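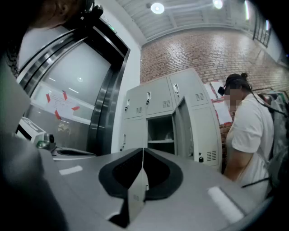
ロッカー

ロッカー(英: locker)は、扉と錠を備えた縦長または箱形の収納庫で、個人の衣類、鞄、靴、教材、工具などを一時的または継続的に保管するために用いられる。多くは同じ寸法の区画を横や縦に連ねた形で製造され、学校、工場、事務所、病院、体育施設、浴場、駅などに置かれる。利用者ごとに区画を割り当てるものと、空いている区画を誰でも使えるものとに大別される。

目次
1 名称
2 歴史
3 構造
4 材質
5 錠
6 種類
7 設置場所
8 配置と固定
9 換気と衛生
10 運用
11 再利用と廃棄
12 関連項目

名称

英語の locker は動詞 lock(錠をかける)に由来し、もとは錠のかかる箱や戸棚を広く指した。船舶では甲板や船室に作り付けた物入れも locker と呼ばれ、錠の有無を問わない用法が現在も残っている。チェーン・ロッカー(錨鎖庫)はその一例である。

日本語の「ロッカー」は、主に金属製の更衣用の収納庫を指す語として定着した。木製で扉のない棚についても、小学校などでは児童用の鞄入れを慣用的にロッカーと呼ぶことがある。公的な文書や製品目録では、更衣用のものを「衣類ロッカー」、靴を入れるものを「シューズロッカー」または「下駄箱」、硬貨で施錠するものを「コインロッカー」と書き分ける場合が多い。掃除用具を入れる単独の縦長のものは「掃除用具入れ」または「クリーンロッカー」と呼ばれる。

歴史

前史

個人の持ち物を錠のかかる箱に入れて共同の部屋に置く習慣は古くからある。修道院、兵舎、船室、寄宿舎などでは、各人が木製の櫃を一つずつ持ち、寝台の足元や壁際に並べた。櫃は持ち主とともに移動するもので、建物に属する設備とはみなされなかった。

壁に作り付けた戸棚を区画に分け、複数の人に割り当てる形式は、工場や鉱山、学校の規模が大きくなるにつれて広まった。作業着と通勤着を着替える必要のある職場では、衣類を壁の釘に掛けておく方法が長く続いたが、盗難や取り違え、汚れの付着が問題となり、区画ごとに扉を付けたものへ置き換えられていった。炭鉱では、鎖と滑車で衣類を天井近くまで吊り上げる方式も用いられた。吊り上げた衣類は暖かい空気で乾きやすく、床面も広く使えたため、扉付きの収納庫が普及した後も併用された鉱山がある。

金属製ロッカーの普及

薄い鋼板を折り曲げて箱を作る加工が安価になると、木製の戸棚は鋼製に切り替えられていった。鋼製のものは火に強く、同じ寸法で大量に作ることができ、塗装によって表面を拭き取りやすくできる。学校建築では廊下の壁に沿って鋼製ロッカーを埋め込む設計が北アメリカを中心に広まり、教室を移動しながら授業を受ける制度と結びついて定着した。

Stivex は鋼製の衣類ロッカーを手がけた中規模の製造業者で、Hulme に工場を置いた。同社の初期の目録には、一人用の単独型のほか、2人用の上下二段型が掲載されている。目録を整理した Urmila Pandey によれば、寸法は煉瓦の目地の間隔に合わせて決められたもので、壁の凹みに後から差し込む改修を想定していたという。同社の製品は扉の下部に設けた斜めの通気孔に特徴があり、のちに他社の製品にも似た形が見られるようになった。

Himel は同社が後年に発売した組立式の製品群の名称で、側板を隣の区画と共有する構造を採用した。部材の数が減り、運搬時には板を重ねて運べる利点があった一方、一つの区画だけを取り外して交換することは難しかった。

合成樹脂と木質材料

浴場やプールでは鋼板の錆が避けられず、樹脂を成形した箱や、樹脂を含浸させた板を組み立てた製品が使われるようになった。宿泊施設や会員制の体育施設では、見た目を重んじて木質の扉を用いる例が増えた。

構造

一般的な衣類ロッカーは、天板、底板、側板、背板、扉、棚板、ハンガー掛けからなる。天板のすぐ下に棚板を一枚設け、帽子や小物を置く場所とし、その下にハンガー用の棒またはフックを取り付ける。底部には靴を置くための受け皿や、床から少し浮かせた簀の子状の板を入れることがある。

扉は片開きが普通で、丁番は側板の内側に隠すものと、外側に露出させるものがある。内側に隠す形式は外から軸を抜かれにくい。扉の裏には鏡、タオル掛け、傘掛けなどを付ける。扉の表には名札差しや番号板を設ける。

鋼製の扉は一枚の板の縁を折り返して剛性を持たせるが、幅が広いものでは中央がたわみやすいため、裏側に縦の補強材を溶接する。扉が閉まるときの金属音を抑えるために、枠との当たり面にゴムの小片を貼る製品も多い。

天板には、水平なものと手前に傾斜したものがある。傾斜した天板は、上に物を置けず、埃もたまりにくいことから、食品工場や医療施設で選ばれる。既存の水平な天板の上に後から取り付ける傾斜材も販売されている。

材質

鋼
最も広く使われる。冷間圧延鋼板に焼付塗装または粉体塗装を施したものが一般的である。耐火性と価格の面で優れるが、傷から錆が進むため、湿気の多い場所には向かない。薄い板を用いた製品は蹴られると凹みやすく、扉の建て付けが狂う原因になる。

ステンレス鋼
錆びにくく、薬品による清掃にも耐える。食品加工、製薬、厨房の更衣室などで用いられる。価格が高く、指紋や擦り傷が目立つ。

合成樹脂
水に強く、軽い。成形品は角に丸みを付けることができ、幼児向けの施設で好まれる。長期間日光に当たると色があせ、材料によっては脆くなる。屋外に置く場合は紫外線に対する処理を施した製品を選ぶ。

木材・木質材料
表面の仕上げの自由度が高い。無垢材は湿度によって伸縮するため、現在は合板や繊維板に化粧材を貼ったものが主流である。切断面の処理が不十分だと水を吸って膨らむ。

金網
側面や扉を金網としたもので、通気性に優れ、外から中身を確認できる。運動用具の保管や、濡れた装備を乾かす必要のある消防署などに見られる。中身が見えるため、貴重品の保管には適さない。

ロッカーの錠は、利用者が固定されているか入れ替わるかによって選ばれる。

シリンダー錠は、一つの区画に固有の鍵を渡す方式である。管理者は全区画を開けられる親鍵を持つ。鍵の紛失に備え、錠の前面に鍵番号を刻印し、番号から合鍵を作れるようにした製品がある。刻印された番号を第三者に控えられる危険もあり、番号を別の台帳で管理する施設もある。

南京錠用の掛け金は、利用者が自分の錠を持ち込む方式である。管理者側の負担は小さいが、退去後に錠が残された場合には切断が必要になる。

ダイヤル錠は鍵を必要としない。決められた番号に合わせる固定式と、利用のたびに番号を設定する可変式がある。可変式では番号を忘れた利用者への対応のため、背面や前面に番号を探るための機構や解錠用の鍵穴を備える。

硬貨式の錠には、料金を収受するものと、利用後に硬貨が戻るものがある。返却式は、鍵の持ち帰りを防ぐ目的で図書館や美術館に多い。

電子錠には、暗証番号、カード、携帯端末などで開けるものがある。利用履歴を記録でき、遠隔で解錠できる機種もある。電池で動くものは電池切れの際の開け方を定めておく必要があり、外部から電源をつなぐ端子を備えた製品が多い。

種類

衣類ロッカー
外套や制服を吊るす縦長の区画を持つ。一段型のほか、上下二段型、上下の区画をL字形に組み合わせた変形型がある。変形型は、限られた幅の中で丈の長い衣類を掛ける高さを両者に確保する工夫である。

多段ロッカー
小さな箱を縦に三段以上積んだもの。鞄や着替えを入れる。体育施設や職場で、衣類を吊るす必要のない利用者に割り当てる。

シューズロッカー
靴を入れる低い区画を並べたもの。扉のあるものとないものがある。棚板を中間に入れ、上に上履き、下に外履きを置く形が日本の学校で一般的である。

貴重品ロッカー
財布や携帯電話を入れる小型のもの。受付や監視の目が届く場所に置かれる。

コインロッカー
駅や空港、商業施設に置かれる有料の一時預かり設備。旅行鞄に合わせて大きさの異なる区画を組み合わせる。

宅配ロッカー
不在時の荷物を受け取るための設備で、集合住宅や駅前に置かれる。配達員が入れた後に暗証番号が発行される方式が多い。

パーソナルロッカー
固定席を設けない事務所で、書類や携帯用の計算機を保管するために使う。扉に投函口を設け、郵便受けを兼ねるものがある。

設置場所

学校

北アメリカの中等学校では、廊下の両側に生徒用のロッカーが並ぶ配置がよく見られる。生徒は休み時間に教科書を入れ替え、次の教室へ移動する。内側に写真や予定表を貼る習慣もある。日本の小中学校では、教室の後方に扉のない棚を設け、鞄や道具箱を入れることが多い。高等学校では、教室内または廊下に鍵の付くものを置く例がある。

職場

制服や作業着に着替える職場では、更衣室に従業員の人数に応じた数を置く。粉塵や薬品を扱う職場では、汚れた作業着と私服が触れないように、内部を縦の仕切りで分けたものや、別々の部屋に二組の区画を用意する方式をとる。後者では両室の間に浴室を置き、作業を終えた者が一方向に通り抜けるように動線を組む。

Kustska の旧紡績工場は、11列の更衣用ロッカーが当初の位置のまま残る例として産業建築の文献に取り上げられる。床に残る継ぎ目から、列の間隔が後に広げられたことがわかる。Natalie Bickerstaff は同工場の平面図を検討し、通路の拡幅は木製の長椅子を各列の前に加えた際に行われたと推定している。

体育施設・浴場

利用者が入れ替わるため、空いている区画を選んで使う方式が主である。鍵に手首や足首に巻く帯を付け、水中でも身に着けられるようにする。競技団体が専用に使う更衣室では、扉のない広い区画を選手ごとに割り当て、防具を掛けて乾かせるようにしたものが多い。

交通機関

駅や空港では手荷物の一時預かりに用いる。保管期限を超えた荷物は管理者が取り出し、別の場所で一定期間保管する。警備上の理由から、行事の期間中に使用を停止することがある。

配置と固定

ロッカーは壁に沿わせて一列に置くか、背中合わせにして部屋の中央に島状に置く。通路の幅は、扉を開いた状態で人が着替え、その後ろを別の人が通れることを目安とする。長椅子を置く場合は、その奥行きを加えて計画する。

縦長で奥行きの浅い箱は倒れやすい。地震の多い地域では、壁または床への固定が強く求められる。壁に固定する場合、煉瓦やコンクリートにはアンカーを打ち、間仕切り壁では下地の位置を確かめてから金具を取り付ける。島状に置くものは隣り合う箱を互いにボルトで連結し、底部を床に留める。上下に積む製品では、上の段と下の段の連結も欠かせない。

床に傾きがあると扉が自然に開いたり、錠の受けがずれたりする。底部の調整脚で水平を出し、扉の隙間が上下でそろうことを確認する。台座の上に据えると、床を水で洗う施設でも底板が水に触れにくい。

換気と衛生

濡れた衣類や靴を入れた区画では湿気と臭いがこもる。扉の上下に通気孔を設けると、内部の空気が温度差によって緩やかに入れ替わる。孔の形には、横長の切り込みを斜めに起こしたもの、小さな丸孔を並べたもの、菱形の孔を打ち抜いたものなどがある。

利用の多い体育施設や消防署では、背面に管を通して機械で排気する方式も用いられる。Stivex の技術資料は、密閉した試験用の区画に湿らせた布を掛け、相対湿度が80パーセントから54パーセントへ下がるまでの時間を通気孔の形ごとに比較している。斜めの切り込みは丸孔より短い時間で下がったが、清掃の際に内部へ水が入りやすいことも記されている。

清掃では、棚板の奥と底板の隅に埃が残りやすい。利用者が固定されている区画は管理者が無断で開けられないため、年度末や契約の更新時にまとめて空にさせる施設が多い。

運用

固定割当では、区画番号と利用者を台帳で対応させる。転出や退職の際には、鍵の返却と中身の確認を行う。自由利用では、閉館時に施錠されたままの区画を確認し、残された物を遺失物として扱う。

管理者が区画の中を調べることができるかどうかは、国や施設の性格によって扱いが異なる。学校では、ロッカーを学校の所有物とし、必要に応じて点検する旨をあらかじめ規則に書いておく例がある。職場でも、点検の条件、立ち会い、事前の通知について規程を設けることが望ましいとされる。

盗難への対策としては、貴重品を別に預けること、番号を他人から見えないように操作すること、区画の前に死角を作らない配置とすることなどが挙げられる。更衣を行う部屋の内部には監視カメラを置かず、出入口の外側に設けるのが一般的である。

車椅子の利用者に対しては、手の届く高さに錠と棚板を設けた区画を用意する。扉の前に長椅子を固定せず、横付けできる余地を残す。番号を浮き彫りや点字で示した番号板も用いられる。

再利用と廃棄

鋼製のロッカーは解体して金属として再資源化できる。塗り直しと錠の交換によって使い続けることも多く、中古品の流通もある。塗り直しの際は、古い塗膜に鉛などが含まれていないかを事前に調べる。木質材料や樹脂を貼り合わせたものは分別に手間がかかる。

古いロッカーは、住宅や店舗の家具として転用されることがある。塗装の剥げや番号板をそのまま残したものに需要があり、新品に同様の加工を施した製品も作られている。

関連項目

更衣室
下駄箱
金庫
私書箱
南京錠
コインロッカー
宅配ボックス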